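Arkari Transit Office
1/ The Arkari Transit Office has updated its lost property rules for all bus and tram lines. The new rules take effect in June. Riders are asked to read this thread before visiting a counter.

Arkari Transit Office
2/ Items found on board are handed in at the end of each driver's shift and held overnight at the Hamdan depot. They reach the Werkik Street counter by noon the next working day. Please do not go to the depot, which has no public entrance.

Arkari Transit Office
3/ The counter received 732 items last month. Of these, 261 were returned to their owners. Umbrellas and gloves remain the least claimed.
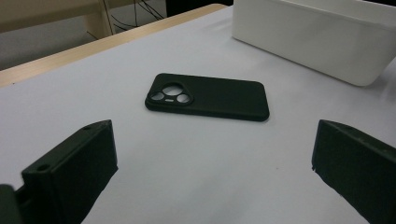

Arkari Transit Office
4/ Claims may be filed online or at the counter. Give the line number, the direction of travel and the time you left the vehicle. A claim that says only "black bag, morning" cannot be matched.

Arkari Transit Office
5/ Most items will be held for 5 weeks. Food is thrown out the same day. Passports, bank cards and keys with an address tag are passed to the police and must be claimed from them.

Arkari Transit Office
6/ There is no fee for collection. Bring photo ID. If someone else is collecting for you, they will need a signed note and a copy of your ID. Items worth more than 200 can be released only to the owner in person.

Arkari Transit Office
7/ Unclaimed clothing in good condition will go to the Lato shelter. Phones and laptops are wiped by a contractor before they are recycled. No unclaimed property is sold to the public or to staff.

Arkari Transit Office
8/ Correction to post 2: items found on the Lato night bus take one extra working day to reach the counter. The printed notices at stops already show this.

Arkari Transit Office
9/ The counter is open from 8 a.m. to 4 p.m. on working days. Claims cannot be accepted in replies to this thread. Please do not post your address or ID number here.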